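Limescale in Household Kettles: A Comparison of Three Descaling Methods

Second year project report
Jeferson Frota and Anselmo Moya

1. Introduction

Karden is a hard water town. Anyone who has rented a room there will know the white crust that builds up inside a kettle, the film on top of a cup of tea and the spots left on glasses. The crust is mostly calcium carbonate. It forms when water containing dissolved calcium hydrogencarbonate is heated, which drives off carbon dioxide and leaves the less soluble carbonate behind on the hottest surfaces.

Shops sell a good number of products for removing it, and most households also have something in the cupboard that will do the job. We wanted to find out how much difference there is between the cheap methods and a bought one when they are used in the way an ordinary person would use them. The three methods compared were white vinegar, citric acid powder and Valix, a liquid descaler sold in the hardware shop on Caputo Street.

The project was done over one term, finishing in March. Jeferson did the weighing and the titrations. Anselmo ran the kettles and kept the household survey. The report was written jointly.

2. Background

Calcium carbonate reacts with acids to give a soluble calcium salt, water and carbon dioxide. With vinegar the salt is calcium acetate, which dissolves easily. With citric acid it is calcium citrate, which dissolves far less well, and this matters later in the report. The label on the Valix bottle lists lactic acid, and calcium lactate falls between the other two.

Hardness is divided into temporary and permanent. Temporary hardness is the part removed by boiling and is the part that ends up in the kettle. Permanent hardness, mainly from calcium sulphate, stays in solution. We were only interested in the first kind, although we measured the total.

Scale also acts as an insulator. In kettles with an exposed element it slows heating, and the element runs hotter than it should. In kettles with a flat base the effect is smaller but can still be noticed. We did not set out to measure energy use and make no claims about it.

3. Survey

Before starting the laboratory work we put a short questionnaire through doors in the Cerside part of town and in two student houses. We received 58 replies. The questions asked how often the kettle was descaled, what was used, and whether the person had noticed a taste afterwards.

Most people who descaled at all used vinegar. Lemon juice was mentioned several times, and one reply suggested boiling potato peelings, which we did not test. A large share said they never descaled the kettle and bought a new one when it became too bad. The commonest complaint about vinegar was the smell, and the commonest complaint about bought descalers was the price.

The survey has an obvious weakness. People who care about limescale are more likely to fill in a form about limescale. We used it mainly to choose the methods and the soaking times.

4. Method

4.1 Preparing the scale

Using real kettles for every run would have given uneven results, as no two are furred to the same degree. We made test pieces instead. Twelve stainless steel discs were cleaned, dried, weighed and hung in a pan of tap water, which was boiled and topped up daily until each disc had a visible coat. The discs were then dried in the oven at low heat and weighed again.

The coats were not perfectly even. Discs near the side of the pan had less on them than those in the middle, and after the first few days we changed their places every morning.

4.2 Solutions

Vinegar was used mixed with an equal volume of tap water, which was the most usual answer in the survey. Citric acid was made up with two level tablespoons to a litre. Valix was diluted as the bottle instructs. Plain tap water was used as a control.

4.3 Procedure

Three discs were used for each liquid. Each disc was placed in its own beaker at room temperature and left for 10 minutes, then lifted out with plastic tweezers, rinsed, dried and weighed. It was then returned to a fresh portion of the same liquid for a second period of the same length. The whole set was finished in one afternoon, beginning at 2 pm, so that the room temperature would not change much.

A further trial was carried out in two old kettles given to us by neighbours. One was filled with the vinegar mixture and the other with citric acid. Both were heated until warm, switched off and left to stand for an hour before being emptied and rinsed.

4.4 Water hardness

Total hardness was found by titration with EDTA, using Eriochrome Black T as the indicator. Samples were taken from the cold kitchen tap after it had been left running for a minute.

5. Results

Every tap sample came out in the hard range, and the readings agreed well with one another. The first titration was thrown away when we overshot the end point. The change from wine red to blue is gradual with cold samples and is easy to miss.

On the discs, citric acid removed the most scale in the first period. Valix was a little behind and vinegar was third. The control discs lost a very small amount, which we put down to loose flakes coming off during rinsing.

In the second period the order changed. Valix removed nearly all of what was left. Vinegar carried on at much the same pace as before. Citric acid slowed down, and one of its discs had a fine white powder on it that did not wash off under the tap but could be wiped away with a finger. We think this was calcium citrate, although we had no way of testing it.

In the kettles, both methods left the base clean to look at. The vinegar kettle needed to be boiled and emptied twice before the smell went. The citric acid kettle had no smell, but there was some powder around the spout filter, where the liquid had been warmest for longest.

6. Discussion

The disc results suggest that for a lightly furred kettle there is little reason to buy a special product. Citric acid works quickly, has no smell and costs very little if bought by the bag. Its drawback shows up with thick scale or hot solution, when calcium citrate can settle out and coat what remains. Using it warm, and emptying the kettle sooner, should reduce the problem.

Vinegar is slower at the strength people normally use. We could have tried it neat, and this would probably have closed the gap, but it would also have doubled the cost and made the smell worse.

Valix gave the most complete result. It was also the dearest per use by a clear margin. For someone who descales once or twice a year the difference in money is small.

There were several sources of error. The balance reads to two decimal places of a gram, and the losses on the thinner coats were close to that limit. The scale was grown over a short time and was softer than the scale in an old kettle, so all three methods may look better here than they would at home. Drying was done by eye. With only three discs for each liquid, one odd disc has a large effect on the average, and we did have one in the vinegar group that had started with a thin coat.

7. Further work

If the project were repeated we would grow the scale for longer, use a better balance and test the citric acid at two temperatures. It would also be useful to collect the white powder and find its solubility. Anselmo would like to follow a few households through a full year to see how quickly the scale comes back after each method, though that would not fit into one term.

8. Acknowledgements

We thank the people of Cerside who returned the forms, and the two neighbours who parted with their kettles.

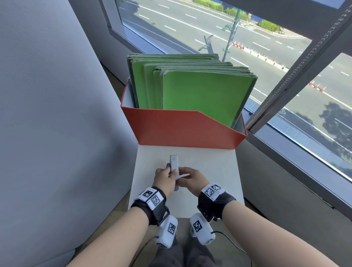

Can citric acid and vinegar be mixed to descale a kettle faster?

Mixing them does no harm, as both are weak acids, but we did not test the mixture and would expect little gain from it. A fresh batch of citric acid solution, used warm and poured away before it cools, is simpler and leaves no smell.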